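February
Imelda Ignacio
2 min read

Bread log, second month with the Clovel starter. Fed it at 6 a.m. with equal weights of flour and water, no rye this time. By mid-morning it had doubled and smelled of yogurt more than vinegar, so the cooler shelf is doing what I wanted. Kitchen at 17 degrees C, one degree up from yesterday.

Mixed the dough at noon. Lelon bread flour, 3 percent less water than last week, salt held back for half an hour. The last batch spread on the board and I blamed the shaping, but I now think it was simply too wet for a flour this weak. Gave it 4 folds over two hours. After the third it held an edge against the side of the tub, and I almost skipped the last one – did it anyway, for consistency with the log.
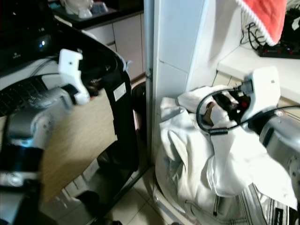
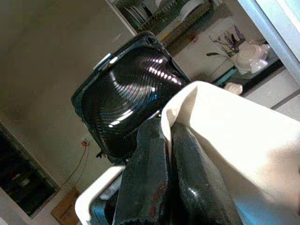 Shaped at 4 p.m. and put it in the refrigerator. Plan is 16 hours cold, then straight into the oven from the basket. Isska, who got me onto this method, goes to a full day and says the crust blisters better. Her refrigerator runs colder than mine, so I don't trust the number to carry over. I will try her time on the next loaf and change nothing else.

Two open questions. First, whether the pale patch on the bottom of the last loaf came from the tray or from the oven not being up to heat. I will preheat longer and leave the tray where it is. Second, salt. Chege tried a slice and found it flat, and I agree. Raising it slightly, but not until the water question is settled.

Flour is down to one bag. Need parchment too. Alarm set for 7:30, oven on first, then coffee.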